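**Votdale library talk: cooking for one after a lifetime of cooking for five**

(Wait for the back row. Mic check. Water.)

Hi everybody, thanks for coming out on a Saturday! Danai Mitsotakis-Vlachou asked me to keep this to 40 minutes and I told her I'd try, so wave at me if I get going on lentils.

Start with the soup story. The first month after my youngest moved out I made the same pot I'd always made, the big one, and I ate bean soup for nine days. NINE. By the end I was having it for breakfast with an egg on top (which was pretty good, so try that once).

Ask: who here still buys the family-size bag of rice? Hands up. Okay, me too.

Then the shopping part. I kept my grocery receipts all through April and went over them with a highlighter, and the stuff I threw out was nearly all green. Lettuce, cilantro, half a cucumber, more cilantro. So now I buy frozen spinach and one fresh thing a week, and I eat the fresh thing first.

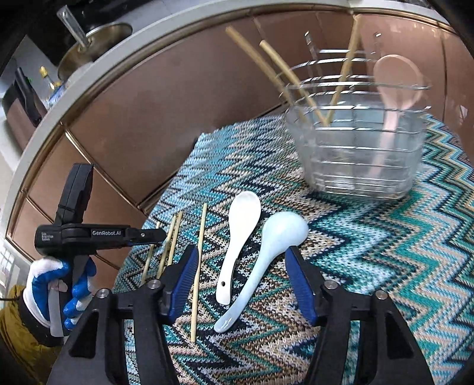 Next, the freezer. Muffin tins! Spoon the leftover chili in, freeze it overnight, pop the pucks out into a bag. Two pucks is lunch. Write the date on the bag, and use a real marker, the ballpoint rubs right off. Rice freezes fine too if you pack it while it's still steaming.

(If people look sleepy, skip the part about stock.)

Noodles: one bundle, one egg, whatever's in the drawer, 13 minutes from cold stove to table. I've timed it. My sister says she's faster but she starts with hot tap water.

Eating at the table. Go slow here. I ate standing at the counter for most of a year, and what got me sitting down again was setting a place the night before. Fork, napkin, glass.

Questions, then the recipe sheets are by the door. Take two if you've got a neighbor.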